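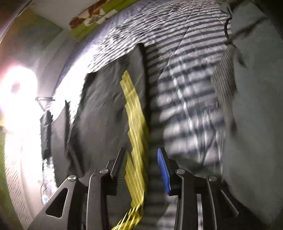 The Plostus hand-held gripper over striped bedding, with a yellow item between the fingers.

Product notes: Plostus hand-held gripper

Massawe has begun taking orders for the Plostus, a two-finger hand-held gripper for recording household handling tasks. The kit ships with the gripper, a wide-angle camera, a mounting bracket, a charging lead and two sets of finger pads. The list price is $1944. Orders placed before the end of March include a spare pad set.

Rekha Poduval and Rezaul Gazi had a unit on loan for 24 days and used it mainly in bedrooms, on bedding and small loose items. Their main findings:

Fingers. The black plates are stiff and showed no play at the screws after the loan period. One inner face is finely ridged and the other carries a blue rubber pad. The rubber side held thin fabric well. The ridged side tended to snag on open weaves, and Poduval switched to the second pad set for knitted blankets.

Camera. The wide view keeps both fingertips and most of a bed in the recording. Straight lines bend strongly toward the edges, so calibration should be done before the first session. Fast wrist movement blurs whatever is between the fingers. A bright lamp to one side washes out that part of the picture, and exposure cannot be locked in the current firmware, build 3044.

Handling. Trigger travel is long for small hands. Gazi asked for a shorter linkage, and Massawe lists one as a separate part.

The loan unit is now with Arif Ngui, who handles bookings for members wishing to try it.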